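Keeping Fabric-Covered Surfaces Decent
Posted Thursday, August 11, 2022 in Workroom & Laundry

A cloth-covered table is a lovely thing until you own one. I covered my first worktable because the bare top was ugly and I had some gray upholstery remnant left over, and I have been paying for that decision in lint ever since.

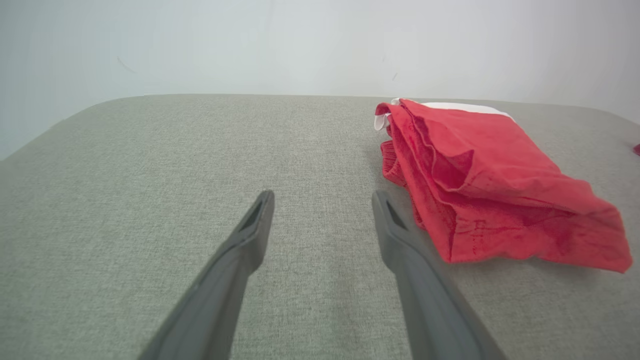 Still, I wouldn't go back. Fabric is quiet, it doesn't glare under a lamp, and small screws dropped on it stay put instead of bouncing under the radiator to start a new life. You just have to keep up with it a little.

Lint and crumbs

Vacuum first, always. A lint roller on a dusty table is a very expensive way to make a roll of dirty tape. Use the upholstery head and go in one direction, then go across. For pet hair, put on a damp rubber dishwashing glove and drag your palm toward you. The hair comes up in a sort of felt sausage that is both disgusting and deeply satisfying.

Thread ends are another matter. Anyone who sews on a fabric table knows that snipped threads weave themselves in out of spite. A stiff nailbrush gets most of them.

Spills

Blot. Don't rub. I know you've read this on every tips page since the dawn of tips pages, and I also know you're going to rub. When you've finished making it worse, lay a folded white towel on the spot and put a heavy book on top for an hour.

Coffee: cool water with a drop of dish soap, blotted on, blotted off, then plain water. Milk in the coffee means doing it all twice.

Grease: cornstarch, left overnight, vacuumed up in the morning. Baking soda works too, but it hides in the weave and puffs out at you for a week.

Glue: let it dry. Wet white glue spreads like gossip. Dry, it can often be picked off with a fingernail, plus a little warm water for the crust.

Ink: move the lamp over it.

Pulling the cover tight

Most saggy covers were stapled by somebody in a hurry (in my case, me, in June, with the windows shut). Start in the middle of each long side and work out toward the corners, pulling against the staple opposite. Do the corners last. I used 103 staples on a table that could have managed with half that, and every one of them had to come out again when I noticed the grain was crooked.

If you don't want to staple, sew a hem around the edge and run a cord through it, like a shower cap. Cut the cloth 4 inches bigger than the top on every side. It looks homemade, but you can take it off and wash it, and I've come to think the staple people are showing off.

Choosing the cloth

Flat weave, medium gray, nothing fuzzy. Black shows every speck, white shows your character, and anything with a pattern will swallow a dropped needle and give it back to you through the elbow. Wash it before you cut it. My second cover shrank the first time through the machine and now fits the ironing board nicely.

Buy enough for two covers while you're at the store. The color will be discontinued by the time you want it again.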